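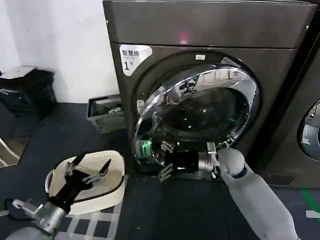
The Istmont open day is a yearly visitors' day run by the Praston robotics workshop, and I've been going long enough that I was asked to write this entry. It started as a February evening for families of the staff, then moved to spring when the crowd outgrew the room. The laundry demonstration is the part most people come for. The two-armed robot works at a front-loading machine with its round door open, one gripper reaching into the drum and the other held over a cream woven basket on a checked mat. I like standing near the basket side, where you get a decent look at those slim silver fingers!

Format

Visitors go in by groups of 10, and each group gets a short talk first. In May 2022 the talk was given by Sachiko Ueda, who is very patient with children (and with me – I asked far too much about cables). Michalis Chrysikopoulos took the questions afterwards. There were 64 places that year and they all went.

Other stops

Burkidano, the smaller hall next door, has a bench where you can try guiding an arm yourself. I was hopeless at it and went back for a second go.

Getting in

Entry is free, but you book through the Zapata desk, which opens 2 weeks before. Tea is served in the corridor.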